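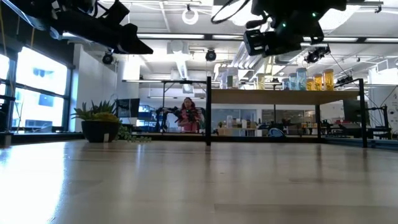

Teleop week at Merent – gallery

Quick dump from Friday before I lose the good ones. Two arms, one operator, handheld controllers. You move your hands, the arms follow, it all gets recorded. We were after 31 clean demos of the pick and place job by end of day. Got there at twenty to six, just.

Sơn Hầu set up the shelf and wrote the task list. Quang Ninh on the logging laptop, calling out start and stop. Everyone had a turn on the controllers, even me – slower than I'd like to admit. First 3 tries dont count, we always bin those while people get used to the lag.

Full set is going up on the Hartley drive once I've sorted the folders. 2,810 stills in there already so be patient. 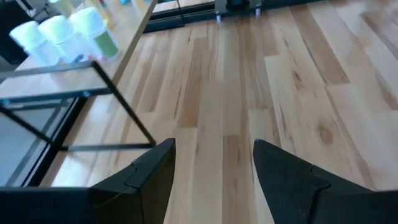
Wrist view, both fingers open, nothing in the grip. Three white containers on the table over to the left.

Notes for next round, while I remember:
Shorter shifts – 20 minutes then swap, arms get tired (yours, not the robot's).
Say "done" out loud before you let go of the controllers.
If a demo goes wrong half way, stop and flag it, dont try to rescue it.
Glare off the floorboards is a pain in the wrist footage. Blinds in the afternoon maybe?

More in February when the Vidcombe lot come over to have a go. Bring flat shoes, you'll be standing teh whole time.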